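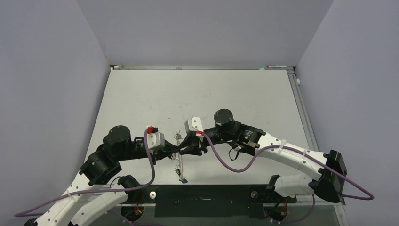 Two-arm planner refuses any pose where both grippers hold the same part

Adi Tuhumury
3 comments · 24 shares

I'm running two small arms facing each other over one table, planning both as a single group in Burkesus. The job is key rings: one arm holds a flat perforated metal strip that carries the rings, and the other arm works on the ring. Planning each arm alone is fine. As soon as the goal has both grippers on the same ring, the planner comes back with "goal state in collision" and quits.

I logged 1,117 goal requests, and 1,098 of them failed this way. The remaining ones had the fingertips farther apart, so they were no use for the task. If I turn off collision checking between the two arms, I get a plan every time, but the forearms swing way too close on the approach and I don't want to leave it like that.

What is the right way to let the fingers get close without letting everything else get close? 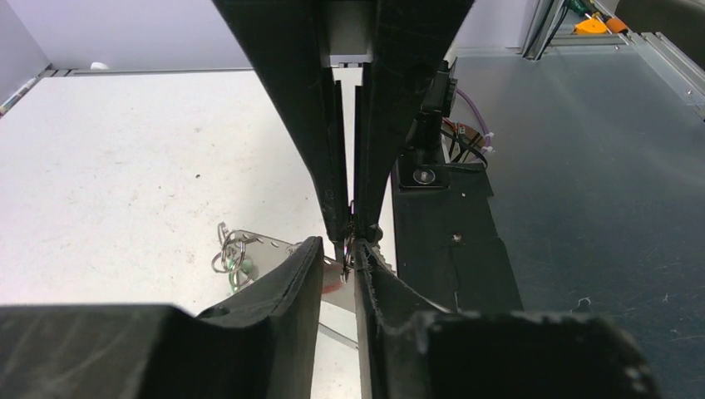

The collision model is the default one that came with the arm description, with padding on every link, and I haven't touched it. The wrist cameras are only used for perception. At the grasp, the fingertips of both grippers end up gathered around one small point, with the flat piece and its rings off to the left, so any padding on the fingers is going to overlap. I tried cutting the padding to zero for the whole robot and it still fails on some goals. Do I have to redo the meshes?

Lourenço Mendes
11 comments · 7 shares

You don't need to redo the meshes, at least to start with. Don't disable arm against arm. Disable finger against finger, and only for the last part of the motion. I do it in this order:

1. Split the motion in two. Plan to a pregrasp with full checking and normal padding. Pull back along the finger axis of the moving arm until the state is valid.

2. Attach the strip to the arm that holds it, as a collision object. Use a thin box. Leave the rings out of it. They hang at different angles and one even stands nearly edge-on between the tips, so a fixed shape for them will be wrong most of the time.

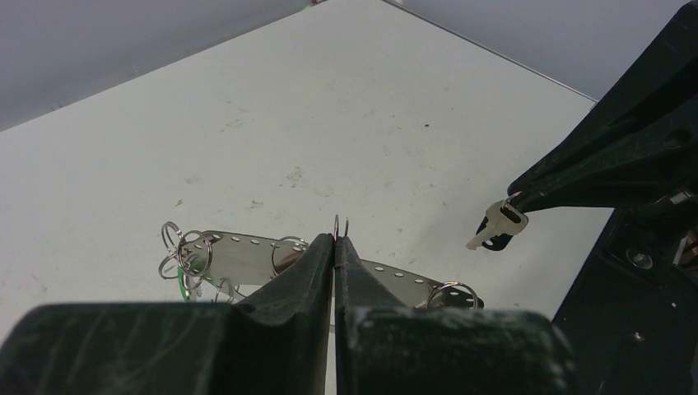 3. Add entries to the allowed collision matrix for the left fingers against the right fingers, and for both sets of fingers against the strip. Keep the gripper housings, wrists and forearms checked.

4. Do the last stretch as a straight line at low speed with a current limit on the fingers.

5. Remove those entries after the retreat. If you forget this one, the next plan can send the fingers through each other and you'll get no warning.

Your zero padding failures are probably the finger meshes. Some packages use a convex hull for the whole finger, and a hull fills in the taper.

Ysaline Carré
2 comments · 0 shares

just turn off self collision and go slow, worked for me

Glória Carrilho
6 comments · 4 shares

I'd do what Lourenço says, but check your calibration between the bases before blaming the planner. We had an offset from a bad hand-eye run, and the model had the fingers inside each other when on the table they only met at the tips. Drive both arms tip to tip, read the joint angles, and see where the model puts them.

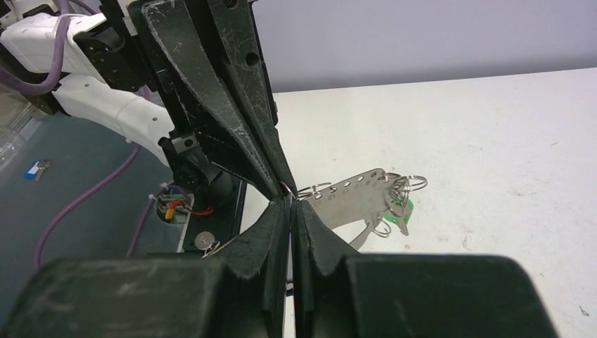
Both sets of fingertips meeting at the end of the plate.

If the model shows a gap or an overlap in a pose like that, fix the base transform first. Then swap the finger hull for two boxes per finger, one for the wide part and one for the blade. Checking is faster with boxes too.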